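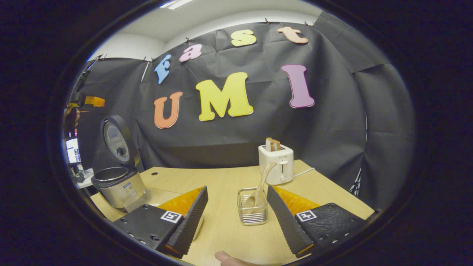

A small silver wire-mesh basket on a light wooden tabletop, black fabric behind.

Becerra prints go up at Skismont in February

Four years of walking, one room of pictures. Damián Becerra's show Palacios opens at the Skismont community gallery in February, upstairs, past the library desk. Free entry, gold coin if you've got one.

Becerra left home at 19 with a secondhand film camera and a change of socks. Worked the fruit harvest, slept in sheds and bus shelters, wrote to his mum most weeks. The pictures come from that stretch — pickers at smoko, a bloke asleep on a pallet of oranges, kids kicking a flat footy behind a servo. Black and white mostly. He did the colour ones later, after a neighbour gave him six rolls that were past their date.

There are 108 prints in the show, hung close together in the order he took them. No captions on the wall. A folded sheet at the door has place names and the odd line from his letters, in Spanish and English.

"I didn't want people reading first," Becerra said at the hanging. "Look, then read if you still want to."

The title is the name of the street he grew up on. He hasn't been back.

Printing was done at Gutov, the darkroom co-op down by the rail yards, which let him have the enlarger after hours through most of last winter. Framing by Sustgate. Some of the bigger prints are unframed and pinned straight to the wall, so please keep bags and prams clear of them, and no flash.

Becerra will give a talk on opening night, 6 pm, with a short slide show of work that didnt make the cut. Seating for 100, so get in early. Tea and a plate of something afterward. He'll also do a walk-through for school groups, bookings at the front counter.

A small book of the series is on its way from the printer, price still to be sorted. Names are being taken now for a copy — leave a phone number as well as an email, the last list had a few that bounced.

Lift access is from the car park side. Gallery hours are the same as the libary's, and the show stays up until the end of the month.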